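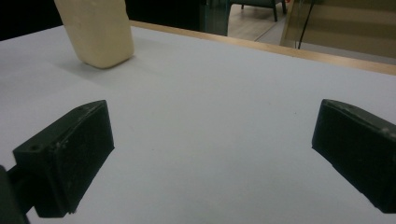

**How much did the gripper cost you to build?**

Parts came to £347, spread over a few months so it hurt less. The two motors ate most of that, and the rest went on filament, screws, bearings and a power supply I should have bought first time instead of the cheap one I bought twice.

**Is it your own design?**

Partly! I started from a set of files called Garkitz, which a very patient person called Amerley Tetteh shared on our workshop's message board, and then I changed the fingers so many times that only the mounting plate is still hers. My version is called Lorkine (don't ask, I was tired and the folder needed a name).

**Why are the fingers so chunky?**

My thin ones snapped. I'm on finger set 5 now, printed solid in dark green, and they're blocky with flat inner pads. They do pick up scratches and dusty marks. I've stopped fussing over that — a scuffed finger grips just as well as a shiny one.

**Do I need a 3D printer at home?**

I haven't got one. I use the printers at Jundano, the shared workshop near me, where you pay by the hour and bring your own filament. Book a morning slot if yours is anything like ours, as the evenings fill up fast in August when everybody is finishing their summer builds.

**What should I practise on first?**

Something light and squashy with nice flat sides. Foam blocks are great, so are bars of soap still in the wrapper. I went straight to a mug and I'd like that mug back.

**Does the table matter?**

More than I expected. A plain, matt top makes it much easier to see what the fingers are doing, and you don't get lamp glare in your eyes. Mine wobbled until I put a folded beer mat under one leg, so check that before you spend a whole evening blaming your code (I did exactly this).

**How hard does it squeeze?**

I cap the motors at 50 per cent in the settings and leave them there. You can go higher, but the screw holes in the fingers start to crack round the edges. Put washers in!

**What software does it run?**

A little program I call Wubshet, all of 400 lines and most of them comments to myself. It opens, closes, and stops if the motor is pushing against something for too long. I'll share it once I've taken the swearing out.

**Can I buy one from you?**

Sorry, no. I'm happy to send the finger files, though, so drop me a message and tell me which motors you've got. The mounting holes are different for the small ones.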